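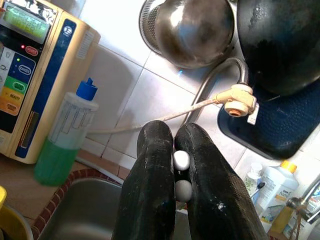 Clalex IT Leaders Roundtable – Frequently Asked Questions

Page gets updated when we have answers. If yours isn't on here, use the contact form, pick "Roundtable" from the dropdown.

GENERAL

What is the Roundtable?
A half-day working session for people who run IT departments. Small tables, one topic per table, switch after the break. No keynote. It has run every June for a while now and the format hasn't changed much, except the panel got dropped.

Who puts it on?
Clalex. Romaniuk handles registration and badges, Lulley is the sponsor for lunch. Neither one picks the topics.

Who can come?
CIOs, CTOs, IT directors, heads of infrastructure or security. Also deputies if the boss signs off. You need to be on the buying or running side of IT. If you sell to those people, see VENDORS further down.

I'm at a nonprofit / school district / county office. Do I qualify?
Yes. Same rules as everyone, no minimum budget, no minimum headcount.

I'm between jobs right now.
Come anyway. Put your last title on the form and tick the "in transition" box. The fee drops off at checkout.

How many seats?
300. That's a fire code number for the floor, we can't stretch it.

REGISTRATION

How do I sign up?
Online form. Work email please, personal addresses go into a manual pile and that pile is slow.

How long until I hear back?
Usually 7 business days. Longer in May, everybody signs up in May.

I got a confirmation but no calendar invite.
Check spam first. The invites come from the Romaniuk system and some mail filters hate it. Still nothing, write in and we'll resend. Please don't register a second time – it makes two records and then the badge prints wrong.

Can I bring a colleague?
Each person registers on their own. Max of four from one organization. We seat you at different tables on purpose.

Can I swap my seat to somebody else?
Yes, up to noon the day before. Send their full name, title, email. After noon the badges are printed and they'll get a handwritten one.

Refunds?
Full refund until two weeks out. After that you can swap or carry the seat to next year. Only once though.

Do I need my confirmation number at the door?
Helps if the line is long. Otherwise a photo ID is fine.

THE SESSION

What time does it start?
Doors 7:30 a.m., tables at 8:15 sharp. Lunch at 12:15. Done by 1:30.

How do I pick a table?
Topic list goes out by email ahead of time. Rank your top five. You get two tables, one before the break and one after. Most people get at least one of thier top two. Rankings that come in late go to whatever is open.

What are the topics?
Not final. Last year had 43 suggestions and we boiled it down to the ones with enough takers. Popular ones were moving off old ERP systems, who owns AI tools inside the company, help desk staffing, renegotiating software licenses, and what to do when the security budget gets cut mid-year. Expect some of those to come back.

Can I suggest one?
Please do. One sentence is plenty. "Cloud" is not a topic. "We moved to the cloud and the bill doubled" is a topic.

Who leads the tables?
A peer host, meaning somebody with the same kind of job as you. Hosts keep time and stop one person from talking the whole hour. They don't present. Want to host? Tick the box on the form. Mark Anthony Javier runs the host prep call, it's 45 minutes, and you do have to be on it.

Is it recorded?
No. No recording, no AI note takers, no phones propped up on the table. Take notes on paper or your laptop all you want.

So can I repeat what I heard?
You can use it. Don't say who said it or where they work.

Will there be slides?
No slides at the tables. There's a whiteboard at each one. A typed summary per topic goes out a few weeks after, names removed.

Can I join remotely?
Sorry, no. Tried it one year, the room audio was terrible and the remote folks mostly just listened.

VENDORS

I work for a vendor. Can I attend?
Not as a table participant. Sponsors get two lunch passes each and that's it.

Do you share the attendee list?
Not with sponsors, not with anyone outside. Attendees get a list of first names and titles only. Opt out on the form if you don't want to be on it.

Somebody called me saying they have your list.
They don't. Forward us the email or the number if you kept it.

How do I become a sponsor?
Next year's slots open in the fall. Write in and ask for the one-page sheet.

ON THE DAY

Where do I park?
Garage behind the Miten building, enter from the side street. Take a ticket, we validate at the badge desk. Door code for the walkway from the garage is 2749, works until 9 a.m. only. After that go around to the front.

Is there wifi?
Guest network, password on the back of your badge. VPN works for most people. Some of you had trouble last time with the older clients – bring a hotspot if you have to be reachable.

Food?
Coffee, tea and pastries from 7:30. Hot lunch with vegetarian and gluten free. Anything else, allergies included, put it on the form by the Romaniuk deadline (its in your confirmation email).

What should I wear?
Whatever you wear to work. Room runs cold, bring a layer.

Step-free access?
Yes, front entrance and elevator. The garage walkway has stairs, so if stairs are a problem tell us and we'll hold a spot out front.

Can I take a work call?
Small rooms down the hall past the coat rack, first come. Please dont take it at the table.

Do I get continuing education credit?
We can email a letter confirming your hours. Whether your certifying body takes it is up to them. Ask for the letter at the badge desk or by email within a month.

Who do I call if I'm lost or late?
Badge desk number is at the bottom of your confirmation. Picked up from 7 a.m. on. If you get in after 8:15 just come to the desk and someone will walk you over.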